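Ticket 533: streaks and dull patches on marble-look sheet after wiping
Opened by: Lech Domański
Product: Marciniak gloss sheet, marble pattern
Status: open, waiting on customer

Lech Domański wrote:

Hi all, me again from the Gatuvley shop. We got the big glossy marble-pattern sheet in May and I love the look of it, but I can't get it to wipe clean. I spray it with Flila, go over it with a sponge, and as soon as it dries I've got a haze that shows up whenever the light comes in low. By 4 pm it looks like I never touched it!

So far I've tried:
- Flila straight from the bottle (worst of the lot)
- Flila cut with water, one capful to a bucket
- plain warm water, which was better but left drips along the curved edge
- a new sponge, in case the old one had soap left in it

There's also a brownish patch I scrubbed at for ages before it dawned on me that it might be part of the pattern. Can you tell me if it is? I don't want to keep going at it if I'm just wearing down the gloss. Two pictures with the sponge on the sheet:

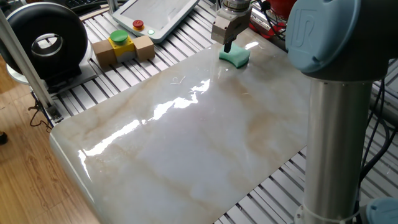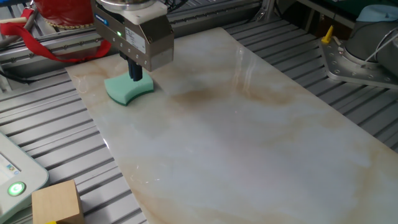 Attachments 1 and 2: green sponge on the marble-pattern surface, brown veining and glare both showing.

Tudor Onu replied:

Hi Lech, thanks for those. I'd leave the brown patch alone. It looks like veining to me, and the pattern has plenty of tan and brown running through it. If you want to be sure, run a clean fingertip over it. A stain from a spill usually has an edge you can feel, and the print doesn't.

The haze is harder to judge because there's a lot of reflection on the surface in both shots. My guess is cleaner residue. Could you do one small test area with water only, then buff it right away with a dry microfiber cloth? Also, which side of the sponge are you using? If it has a rough layer, please keep that off the gloss.

Lech Domański wrote:

Soft side, mostly. OK, I'll admit I flipped it over for the brown bit (sorry). Fingertip test done and it's perfectly smooth, so I'm calling that pattern and moving on. Off to the Fokavville store for microfiber, will do the test patch by the left corner and report back.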